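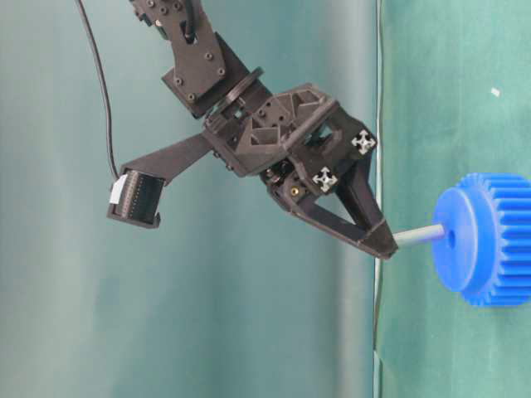

グリッパーの比較試験では、何を優先して測るべきか。
把持力の最大値よりも、同じ部品を繰り返しつかんだ際の位置のばらつきを優先すべきである。

当研究所は六月、組立作業用の指先形状について、Gokau型とJenden型の2種を各200回試行した。Jenden型の失敗は31回を数え、その大半は指先が部品に触れる直前の姿勢のずれに起因していた。把持力の不足によるものはごく少ない。それにもかかわらず、調達仕様書の多くは依然として把持力を筆頭に掲げている。この慣行は見直されるべきである。

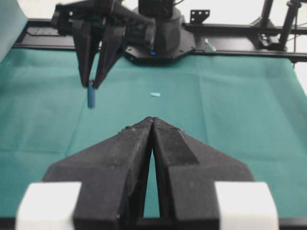
青い円筒形の小部品を保持する奥側のグリッパー。手前は指先を閉じた状態。

手首カメラの評価についても同様のことがいえる。解像度の比較に終始する報告が目立つが、現場で問われるのは、自らの指先と対象物とが同一の視野に収まるか否かである。共同研究者のスラチェット・ノイパン氏は、取付角度の記録を試験報告の必須項目とするよう提案しており、筆者もこれを支持する。

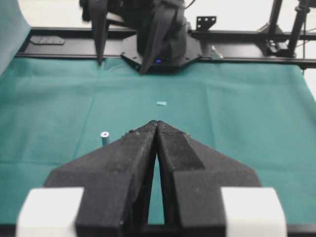

手首側カメラの視野。左の指の脇に円筒形の部品が立つ。

機器の選定にあたっては、試験条件と失敗例の双方を公開することを各機関に求めたい。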